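4. Setting Up Shared Folders and the Nightly Backup

Before you start, check that the Cluvham box is switched on and that its front light is a steady green. A blinking green light means it is still thinking. A red light means you should skip to Section 9, preferably with a cup of something.

4.1 Creating your first shared folder

1. Open a browser on any computer connected to the same network and go to the address printed on the label under the box. Yes, under. Lift it gently.
2. Sign in with the administrator name and password you chose in Section 2. If you wrote "I'll remember it" in the space provided, see Section 2.6, Resetting the Password.
3. Click Storage, then Folders, then New.
4. Type a name. Names can be up to 64 letters long, which has been treated by some customers as a challenge. Short names are easier to find later.
5. Choose who can see the folder. The default is Everyone, and it means everyone, including the visitor you gave the network password to in March.
6. Click Save and wait for the check mark.

Note: Folder names can't contain a slash, a colon or a question mark. The box will let you type them and then object when you save.

4.2 Adding people

1. Click People, then Add.
2. Enter a name and a starting password. The screens in this guide use Saodah Rondonuwu and Hendrik Swanepoel; yours will presumably use somebody else.
3. Tick the folders this person may open. Read lets them look. Write lets them look, change, rename and delete.
4. Click Save.

Caution: There is a third setting called Full. Full lets a person give access to other people, who can then do the same. Hand it out the way you would hand out keys to your house.

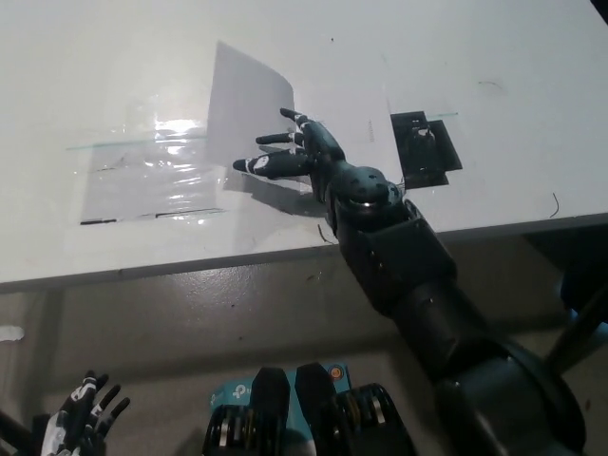 Permissions take effect the next time a person signs in, so anybody already connected will keep the old ones until they sign out. Shutting the lid of a laptop does not count as signing out. Neither does going home.

4.3 Scheduling the nightly backup

1. Plug an external drive into the rear port marked Mirau. The front port fits too, but it is for copying photos off a camera card and will not show up in the backup menu.
2. Click Backup, then New Schedule.
3. Pick the drive from the list. If the list is empty, unplug the drive, wait 5 seconds and plug it in again.
4. Set the start time. The factory setting is 2 a.m.
5. Choose how many copies to keep. We suggest 7 – one for each night of the week.
6. Click Test Now. Leave this step out and you will learn whether the backup works on the day you need it.

Caution: The first backup erases whatever is already on the drive. The box asks you twice. Both times it is serious.

Note: A single backup job can handle up to 1,024 folders. If you have more than that, split them into two jobs and start the second an hour or so after the first.

4.4 Getting a file back

1. Click Backup, then Restore.
2. Pick the night you want. Go back one night further than you think.
3. Find the file and click Restore a Copy. The copy goes into a folder called Returned, and the current file is left alone.

Do not click Restore Everything to recover one spreadsheet. It will bring back the spreadsheet, along with every mistake you fixed last week.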